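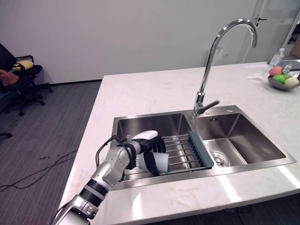 Drying cups inside the sink only makes sense if the sink has two basins, Akosua Quartey wrote under my first note on the Trekerow rack, and after living with one since October I think she was right. Her kitchen has a single bowl, and she gave hers to her sister after a month. Ours has two, and the rack has not come out except for cleaning.

Home Kitchen Storage Cleaning Small Repairs Reviews Archive Search

Trekerow In-Sink Dish Rack: Long-Term Review

The Trekerow is a flat rack of parallel metal rods with a ridged plastic piece at each end. The rods run side to side across the basin. The plastic ends are there to keep the rods spaced and to stop the rack from scratching whatever it sits on. It has no legs, no drip tray, no cutlery cup, and nothing that folds up on the sides. You lay it down and put dishes on it, and the water goes where water in a sink should go.

I bought it to get rid of a countertop rack. The old one was a two-level model with a tray underneath, and the tray was the problem. It was supposed to drain toward the sink through a spout, but the spout sat a little higher than the low corner, so there was always a puddle at the back. On a marble counter you don't want standing water day after day. I was lifting the whole thing every evening to wipe under it, and every couple of weeks I had to scrub a chalky ring off the tray.

Size and fit

Measure first. The product page gives the outside length of the rack, and that number is not very useful by itself. What matters is the distance from the divider to the far wall of the basin, measured at the height where the rack will rest. Stainless sinks often have walls that slope in a little, and a rack that fits at the top may hang up halfway down, or the other way around.

Ours went in on the left side with one end piece against the divider. The first day it slid a little when I put a heavy pot on the other end. I turned it around and it has been better that way, although I can't see any difference between the two ends. Renato Lucero, who put in our sink, told me that the plastic softens a bit with hot water and then grips. That may be what happened.

If you have a single basin, think about it carefully. With the rack in place you lose the space under it. You can still rinse lettuce or fill a kettle over it, but you can't soak a roasting pan. With two basins you keep one open for washing and use the other for drying, and the rack is never in the way.

Cups and glasses

This is what the rack does best. Cups can go upside down straight on the rods and the air gets in underneath. Our plain white cups have a slightly hollow foot that used to collect water in the dishwasher, and I now wash those by hand. A narrow glass is less happy. If the rim is about the same width as the gap between rods, it can settle into the gap and lean. I put those two together so they hold each other up, or I lay them across the rods.

Small espresso cups will stand but need some care. Anything with a heavy handle wants the handle pointing along the rods, not across them. I learned this by chipping a mug that Selorm Osei had given us, and I have not told her.

Plates

Plates are the weak point. There are no slots, so nothing holds a plate on edge. You can lean a couple against the basin wall, and they'll drain fine, but by the third plate they start to slide. For a household that washes a full dinner service by hand every night this is the wrong product. We run the dishwasher for plates and use the rack for cups, knives, wooden spoons, the one good saucepan, and the lids of storage boxes.

Lids, by the way, do very well. Laid flat they drip through, and laid at an angle they dry in an hour or so.

Pots and heavier things

The rods have not bent. I have had a full-size cast iron pan on it several times and left it there overnight once. There was no sag that I could measure with a ruler the next morning. I do put heavy things near an end, where the plastic takes the weight.

I also use the rack as a place to set down a hot pan for a minute when the stove is full. The maker says the metal can take it, but to keep the pan off the plastic. I follow that.

Cleaning

Once a week I lift it out, brush along the rods with dish soap, and rinse. It takes less time than wiping the old tray did. Where the rods enter the end pieces there is a narrow joint, and that joint collects grease and hard-water scale. A toothbrush gets most of it. Soaking the ends in warm vinegar and water for 11 minutes or so got the rest, and I have done that twice. Kobina Akolgo puts his in the dishwasher and reports no trouble. I haven't tried.

The polished wall of the basin has some fine marks where the end piece meets it. They may have been there before. I can only find them in the morning when the sun comes in low.

Faucet clearance

A tall faucet helps. Ours is a chrome gooseneck and there is plenty of room to rinse a stockpot on either side. At my mother's place the spout is short and low, and with the rack in the sink a big bowl wouldn't go under it at all. If your faucet is low, check the distance from the spout to the top edge of the sink before you order.

Compared with others

I borrowed two other racks for comparison. The Renden roll-up is lighter and can be rolled and put in a drawer. It sits on top of the sink and not down in it, so tall glasses stick up above the counter and it looks cluttered. The silicone coating on its bars also picked up a smell of onion that I couldn't get out. The Abugri expanding rack has arms that pull out to rest on the rim, which means it fits nearly any sink. The arms on the one I had were loose, and one side dropped when I set down a bowl.

For a fixed spot in a two-basin sink I prefer the Trekerow. For a rental or a kitchen you expect to leave, the Abugri is the safer buy, provided the arms on yours are tighter.

What I would change

I would like one raised bar at the back so that plates had something to lean on. I would also like the end pieces to come off. They are molded on, and if one cracks the whole rack is done. I asked by email whether spare ends were sold and was told they were not planned.

The color of the plastic is fine. It is close enough to the steel that I stopped noticing it.

Scores

Fit: 4 out of 5
Cups and glasses: 5 out of 5
Plates: 2 out of 5
Cleaning: 4 out of 5

I bought the rack at the Premden store at the regular price. The cardboard sleeve lists it as item 2238. Ebenezer Acheampong has asked whether the longer version is worth the extra money. I haven't used that one, and it would not go in our basin.

Contact | Corrections | Copyright Premden Road Kitchen Notes | Back to top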